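Ticket: Pantry table, ramen packs — crushed noodles and missing flavor packets
Status: Closed
Opened by: Gumaro Cuevas
Location: Trirkex break room, second floor

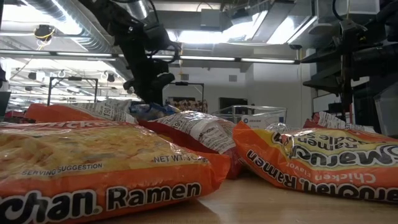

Ines asked whether the chicken ones were worth sorting through at all, or whether the whole case should go back to Jandham. Her count from the shelf was 13 packs with noodles broken into small pieces, and she had two complaints from the night crew about packs with no flavor packet inside. She wanted an answer before the August order went in.

Gumaro, 9:10 a.m.
I don't want to send back a case if most of it is fine. Broken noodles are still food. The missing packets are the bigger problem because people are opening a pack at 2 a.m. and getting plain noodles. I'm going to check the Maruchan chicken packs on the pantry table by hand and log what I find.

Gumaro, 9:40 a.m.
How I'm checking, in case anyone needs to repeat it:

Lay the pack flat, printed side up. Press lightly with two fingers at each end and in the middle. A whole block feels hard all the way across. A cracked one gives in one spot. A crushed one moves like gravel.

Turn it over and feel along the back for the packet. It is usually between the noodles and the wrapper on one side, but it slides. If you can't find it, hold the pack on its short end and tap it on the table. The packet drops and you can feel the edge of the foil.

Look at both end seals. Any gap, it goes in the trash.

Don't sort by how wrinkled the wrapper is. I tried that first and it was no use. I had packs with a badly wrinkled wrapper and a solid block inside, and a smooth one that was all crumbs.

Gumaro, 10:25 a.m.
First results. The case had 19 packs left in it. 13 are crushed, same as Ines counted. The other 6 are whole, or cracked once down the middle, and I'm calling that whole. All end seals good. I could not find the packet in one pack, so I opened it. It was there, folded double and stuck flat against the noodle block. So the tap test can miss one.

Ines, 10:50 a.m.
Then the two from the night crew may have had theirs too? They said they shook the pack out over the bowl and nothing came.

Gumaro, 11:05 a.m.
Could be. I can't tell now, those wrappers are gone. I've put a note on the cabinet door asking people to keep the wrapper and bring it to me if a packet is missing. I'd like to see one before I say anything to Jandham.

Gumaro, 1:30 p.m.
Looked at where the crushing comes from. The case was on the bottom shelf of the tall cabinet with the Custus water jugs on top of it. The cardboard is bowed in at the top on the left side, and the crushed packs came mostly from that side. I don't think they arrived that way. The delivery slip has no damage marked and the cases of beef flavor from the same drop are fine — they were on the upper shelf with nothing on them.

That means a return is off. It's our shelf.

Changes made:

Water jugs moved to the floor next to the sink.
Ramen moved to the middle shelf, out of the case, standing on edge in the Pace bins. One flavor per bin.
Nothing goes on top of the bins. I put tape across the shelf above to mark how high things can come.
The crushed packs are in a separate bin marked SOUP. They cook faster, give them two minutes and check. Good for stirring an egg into.

Ines, 2:15 p.m.
Standing on edge they fall over once the bin is half empty.

Gumaro, 2:35 p.m.
They do. I put a folded piece of the case behind them and it holds. Push it forward as the packs go. If people won't bother with that, laying them flat is okay too, but no more than 5 high.

Ines, next morning
Night crew took several from the SOUP bin and didn't complain. One person asked if we could get shrimp.

Gumaro
Shrimp is a separate request, please open one. Nearly all of the beef is still there so I'd rather use that up before we add another flavor.

Gumaro, end of the week
No wrappers brought in, no new reports of missing packets. Whole packs in the bins are still whole, I pressed each of them today. August order cut by one case of chicken. Closing this. If a packet is missing, reopen it and leave the wrapper in my tray with the time you opened the pack.

Resolution: Storage problem, fixed on site. No return to supplier.

3 comments followed · 6 people found this helpful · Shared 5 times

Related items
Microwave on second floor stops at one minute
Pace bins — lids don't fit the new size
Custus jugs: where to leave the empties
Request: more bowls for night crew
Coffee filters, wrong shape delivered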